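4. What changed for staff (Calside packing room)

Before the arm: 14 people on the benches, all lifting by hand. Now 2 of them mind the gripper and clear jams, rest moved to checking. Output 3,000 items a shift. Less wrist pain reported, more standing around waiting.

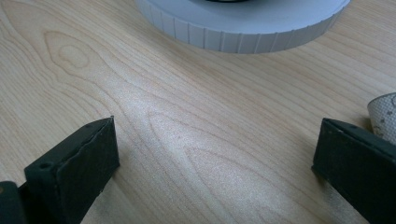 Fig. 3. Gripper fingers open, ribbed white disc further back on the table.

Iolanda Portela (line lead) said the pace is set by the machine now and breaks are harder to swop. Training was one afternoon in Febuary, too short. Pay unchanged. Need to ask Flerley site the same questions.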